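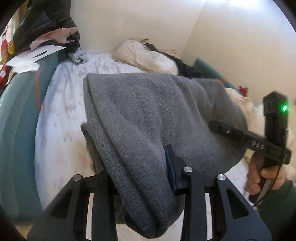
From: Solange Bouchard
To: the Flilier home textiles list
Subject: Re: folding gray twill on the bed

Hello Hélène, hello all,

Thank you for your message. I answer between the lines.

Hélène MacLeod wrote:
> I have 5 gray twill pieces from Mevden to fold for the guest
> rooms in Caltudthorpe. When I fold them in the air, the lower
> layer always slides out on the left. Do you fold on a table?
> And do you iron the fold, or leave it?

I fold on the bed. My table is too narrow, and the cloth hangs down on both sides and pulls itself crooked. On a bed with a cotton sheet the twill stays where you put it. A printed sheet is fine, but I prefer one with a pale ground, so I can see well where the gray edge is.

I first make the top edge straight, and only after this I look at the rest. If the under layer comes out at the left, do not pull it by the corner. Open the last fold again, put your flat hand inside and push the layer back. Twill stretches on the diagonal, and if you pull it, you will have a long wrinkle from one corner to the other one.

For the iron: I do not iron the fold. I had ironed one in December and the line was still there after 3 washings. Now I fold it in four and leave it under a heavy book for the night.

> Is the Kamolrat cloth the same weight? I would like to mix them.

No, it is lighter. I cut a piece of each and weighed them on the kitchen scale, but I have lost the paper with the result, I am sorry. In one pile the difference is visible, because the Kamolrat folds are flatter. I would keep them on separate shelves.

One question from my side: did you wash yours before the first folding? Mine lost 4 centimeters in length, and I would like to know if this is normal for this cloth.

With kind regards,
Solange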